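Visite de l'atelier Wunell : une matinée de portes ouvertes à Lakport

Je suis arrivé à Lakport un vendredi matin, avec le bus de la ligne 19, qui s'arrête devant l'entrée de la zone industrielle. L'entreprise Wunell ouvre ses ateliers une fois par an et il fallait s'inscrire à l'avance. Nous étions un groupe de 15 visiteurs, en majorité des gens du métier, et quelques étudiants. Moi, je travaille dans la logistique depuis longtemps, mais je n'avais encore jamais vu de près un robot de manipulation.

On nous a donné un badge et une petite brochure, puis on nous a expliqué le programme Grovent. Il s'agit d'apprendre à des bras robotisés des gestes de rangement : prendre un objet, ouvrir un meuble, poser quelque chose sur une étagère. Selon la brochure, le programme comprend 82 tâches différentes. Je pensais que ce serait fait avec des installations très spéciales, et j'ai été surpris de voir du mobilier que l'on trouve dans n'importe quel bureau.

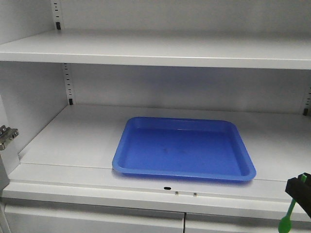 Le bac bleu sur l'étagère de l'armoire grise, avec la pince et son outil vert en bas à droite.

Le technicien qui nous guidait a insisté sur un point que j'ai trouvé intéressant. Pour une personne, une étagère est un endroit facile. Pour un bras, les parois et le plateau du dessus limitent beaucoup les mouvements, et il faut préparer l'approche avec soin. Il nous a parlé aussi des couleurs – un objet vif se distingue mieux sur un fond gris clair, mais on ne peut pas toujours choisir.

Ensuite, nous avons pu poser des questions pendant plus de 5 minutes, ce qui était un peu court à mon avis. Une étudiante a demandé combien coûte une pince. La réponse est restée assez vague.
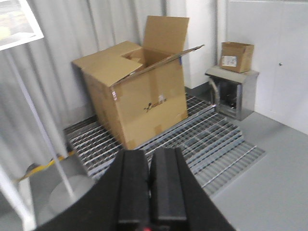 Les deux doigts noirs de la pince devant un grand carton ouvert, posé sur le caillebotis métallique.

Les cartons m'ont intéressé davantage, à cause de mon travail. Un rabat n'est jamais plié deux fois de la même manière, et le matériel doit l'accepter. Chez Zamfir, où je suis employé, nous ouvrons les cartons à la main et je crois que cela restera ainsi encore quelques années.

La visite s'est terminée vers midi, avec un café et des biscuits. J'aurais aimé recevoir un document plus technique à emporter, car la brochure reste très générale. Pour ceux qui veulent y aller l'année prochaine : les inscriptions ouvrent en janvier, et il vaut mieux prendre des chaussures fermées, elles sont obligatoires dans l'atelier.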